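Tapsell Publishes First Results From Household Chore Trials

Two-armed machine handles dishes reliably, still struggles with laundry and clutter

Apr 17, 2019

Tapsell today released the first results from Meso, its program to find out which everyday chores a general-purpose robot can do without help. The short answer is that a few of them are close, and most are not.

The trials were run in a full-size test kitchen and an adjoining laundry room. The same two-armed machine, called Rasto, was used for every chore. It was given no special tools, and the rooms were fitted with ordinary counters, cabinets and appliances. Over the course of the program the team logged 1000 attempts across 10 chores. Of those, 705 were completed without a person stepping in. The remaining 305 counted attempts, which were run separately with the furniture moved and the lights changed, are still being reviewed and are not part of today's figures.

"People ask us when they can stop doing the dishes," said Lorraine Ruawai, who leads the Meso program at Tapsell. "I tell them not yet. It can do the dishes in our kitchen, with our bowls, at its own pace. Your kitchen is a different question, and that is what we are working on now."

Loading and unloading dishes gave the best results. Bowls and plates have simple shapes, and a dishwasher rack gives the hand a clear place to aim for. Rasto can also use both arms in the same work area, which saves time when the sink and the dishwasher are close together.

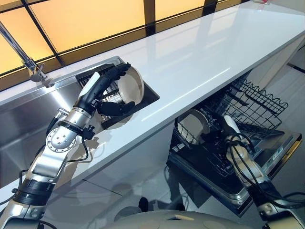

Rasto at work in the test kitchen, with one hand holding a bowl over the dish rack in the sink and the other setting a matching bowl among the tines of the upper dishwasher rack.

Speed remains a problem. A full load takes the machine far longer than it takes an adult, and much of that time is spent pausing between one grasp and the next. Thin-stemmed glasses were left out of the trials after early breakage. Flatware was included, but pieces lying flat against the bottom of a sink were often missed.

Wiping counters and putting away canned goods came next in the results. Folding towels was uneven, and fitted sheets were dropped from the program in July. Picking up a cluttered floor had the lowest completion rate of any chore tested. The machine could lift most of the items but often could not tell where they belonged.

The program also looked at shop-floor work. Bundel, a contract packing company, supplied cartons and a list of routine jobs from its own floor. Rasto was able to fill and close cartons when the items were all the same size. Mixed orders needed a person nearby. Bundel has not ordered any machines and has no plans to change its staffing as a result of the trials.

"A packing bench is easier than a home in some ways," Ruawai said. "The same things show up in the same place all day. But the people at Bundel are fast, and we are nowhere near them."

Tapsell does not offer Rasto for sale and has not set a price or a release date. The next round of Meso trials will move to borrowed apartments, where the machine will work with dishes and cabinets it has not handled before. Each chore will be scored on completion, time taken and damage to household items.

The full results, including the scoring sheet and a list of failed attempts by chore, are available from Tapsell on request.

About Tapsell
Tapsell develops and tests machines for work in homes and small businesses. The Meso program is funded entirely by the company.

Media contact
Press Office, Tapsell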